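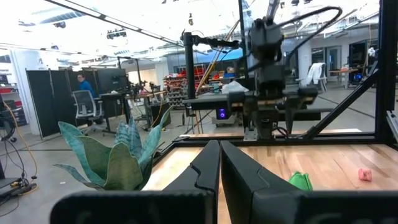

Skakus starts second round of tidying trials

2 min read

The robotics company Skakus has begun a second round of trials in Hutley, to find out if its two-arm machines can do small chores at home and in shops. The work is simple for a person: pick up soft toys from a table, put goods back on a shelf, fold a towel.

In the first round, which ended in May, the machines made 2,000 attempts at nine chores. Roughly 600 of them needed help from a person, said Yolotzin Zepeda, who leads the trials. Towels were the most difficult. Hard boxes caused few problems.

"A soft thing changes its shape when you hold it," Zepeda said. "The machine can close its fingers well, but it does not always know what it has."

Speed is also a question. Yatziri Aguirre manages the Serrano household store, where one machine worked for a week after closing time. She said it filled one shelf in the time that her staff fill four - and it stopped when a price label fell down.

"I would not buy it this year," Aguirre said. "For the night hours, maybe later."

The new round uses updated control software, called Irine, and will include 1,000 attempts with soft objects only. First results are expected in spring.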